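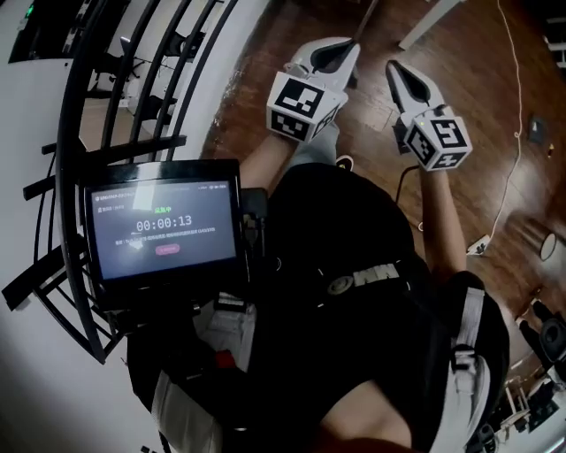 Two hand-held grippers, held out over a reddish-brown wooden floor.

Home Bells Belts and harness Masks Repairs Delivery Contact

Skikura bell belt, seven bells

Price: £129, with the cloth bag and one spare buckle pin

The Skikura is a belt for walking and dancing in winter processions. It carries seven bells of forged iron on a wide leather band, and it is worn over the coat or over the straw dress, according to the custom of your village. We make it in our workshop in Tremholm. The leather we cut ourselves, and the bells come from the Lucero forge, with which we have worked since the beginning of this shop.

The bell walkers of our region go out on the longest nights, from house to house, and the householders must hear them before they see them. Old people in Tremholm say that the noise wakes up the fields. Others say it frightens away what came in with the fog. In Curkwood they tell neither of these stories, and the walkers there answer only that the bells have to be heard at the last farm, otherwise the whole round is to be walked again. Whatever is the meaning in your own place, the belt has the same work to do: it must sound at each step and stay quiet when the wearer stands still in front of the door.

The second part is the more difficult. On many belts the bells hang from a ring, and the ring continues to move after the walker has stopped. During the blessing, or the silence before it, this is a great annoyance. In the Skikura each bell sits on a short leather tongue which is sewn flat to the band. The tongue bends forward with the step and falls back against a felt pad. We tried this first on an old belt which came to us for repair, and the walker who owned it did not want to return to the rings.

The bells

All seven bells are closed at the sides with rivets and dipped in brass, in the old manner of the cow bells from the upper pastures. They are not tuned to a scale. The smith listens to them together and changes one for another until the sound is full, with the deepest bell at the middle of the back. If you order several belts for one group, please tell us, and the bells will be chosen so that the belts do not all speak with the same voice. A group in which every belt has the same note sounds thin from far away, although this is hard to believe when you stand in the middle of it.

The clappers are of iron also. We can supply clappers with a wooden head for children's groups or for rehearsing inside a house. They are exchanged with a small screwdriver, and it takes a little patience the first time.

The band

The leather is cow leather, tanned with oak bark and greased on both sides. It is stiff when new. Please wear it at home for some evenings before the procession, over a thick pullover, so that it takes the form of your hips. The band closes at the front with 3 buckles, one above the other, and the lowest should be the tightest. Many people do it the opposite way and then the belt climbs up under the ribs during the walk.

The edges are left without paint. We were asked for black and red edges, as on the belts in Curkwood, and we can do this for those who walk in Curkwood or have family there. For other places we prefer to leave the edge plain. The red edge has a meaning for them: it is given after the first complete round, and a person who buys it from a shop has skipped something. We hope that customers will understand this.

Sizes

The belt is made to your measure. Measure around the hips over all the clothes that you will wear on the night, including the straw or the sheepskin. Do not pull the tape tight. If the belt will be shared between two walkers of different build, send the measure of the larger person and write this in the order, so that we punch more holes.

For children we make a lighter belt with smaller bells. It is found on its own page under Belts and harness.

The shoulder straps

The Skikura is heavy, as it must be. A walker with strong hips can carry it without help, but for a long round we advise the shoulder straps, which are sold separately. They cross on the back and are fastened to the band with loops, so they can be taken off again without tools. Under a cape they are invisible. In some villages the straps are considered as a thing for beginners, and we do not want to enter into this discussion.

How it was tested

The belts were worn last winter at the Tremholm night walk, where 3,000 people came to the square to see the walkers return. It rained for a part of the way and later it was freezing. The tongues held well. The felt pads became wet and made the bells a little dull until the next day, and for this reason we have changed to a thicker felt with more wool fat in it. Belts made from August onwards have the new felt. Owners of older belts can send them to us and we will change the pads for the price of the postage.

Care

After the walk, wipe the bells with a dry cloth and hang the belt by the middle buckle in a room without heating. Do not put it near a stove, as the leather will shrink and the stitches will be pulled. Grease the band once a year, better in spring than just before the season, so that it does not stain the clothes. Small spots of rust at the lips of the bells do no harm to the sound. Please do not paint the bells or spray them with varnish. A varnished bell sounds like a saucepan and we cannot make it good again.

If a bell is lost, write to us with the place where it was sitting on the band. The smith keeps a note of each set and will look for a bell which fits in with the others.

Borrowing a belt

We keep a few belts for lending to museums, school classes and theatre groups. We lend them with pleasure, under the condition that they are shown or worn together with a few words about where the custom comes from. We do not lend masks. The masks of the bell walkers belong to the families, and the ones in our shop are made for carnival, in other forms, which everybody may wear.

Orders and delivery

Each belt is made after the order is received. Before the winter there is always a queue, and a belt ordered when the first snow lies will most probably not be ready for the same season. We will tell you honestly if it is too late. Payment is made when the belt is finished. You can also come to Tremholm and try it on in the yard, please telephone before, and think of the neighbours if you want to try it in the evening.

Page last changed: October 23, 2021

Comments

Reader from Curkwood: Thank you for what you wrote on the red edge. My grandfather received his when he was already a married man, and it was a whole evening of celebration. I have seen red belts in costume shops and it always gives me a small sting.

Back row walker: Bought the belt in summer and wore it in the kitchen as you say. My wife asks whether there is also felt for the kitchen. The leather is softer now but the top buckle still presses when I sit down. Is this normal?

Reply from the workshop: Yes, leave the top buckle open when you sit. If it presses also when walking, send the belt back and we will cut the band lower at the front.

Reader: Do the wooden clappers fit to older bells from other makers? Ours have a hook inside and no screw.

Reply from the workshop: With a hook it is possible, but the wood must be drilled differently. Please send us one of the old clappers and we will make the new ones after it.

Teacher, primary school: We borrowed a belt for our project week. The children were most impressed by the silence when you stand still, they tried it again and again. We returned it with the bag, but I think the spare pin is still in my desk. I will post it.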